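July, sim bench, 14:10

Room scene loads cleanly since Maëlle Dhillon cleared out the old meshes. The club task is still the tripod: find it, drive up, close both grippers on it without knocking it over. Ran episode 19 again from the same start pose for a baseline.

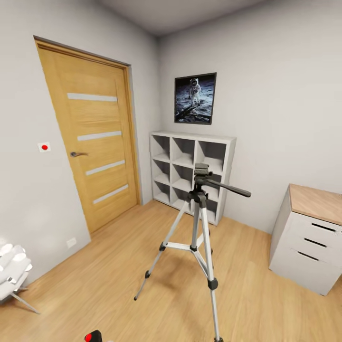 Head camera, tripod in front of the cube shelf.

Frame times are fine in this view. The Prarora planner gave a path in 2 s, and I left its clearance setting alone.

The wrist view is harder. Hirnus (our detector) was trained on whole objects from a distance, and its score falls away close up, when black parts fill most of the picture.

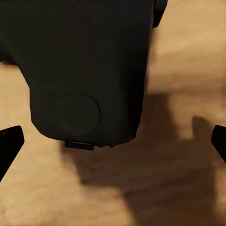 So I've asked for more close crops in the next training set. Maëlle has 274 labelled already and thinks we can start with those. Fingers stay wide open until the score settles.

Arms next. Left and right both reach forward now, right fingertip slightly lower -- the offset from last term was a sign error in my config. 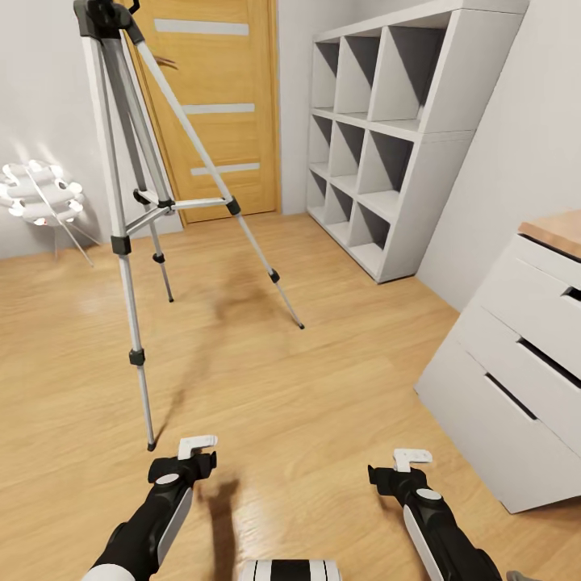

Leg spread needs a wider keep-out zone at floor level. Set it to 13 cm for now. To do: rerun with the new zone, save the logs, send Maëlle the config.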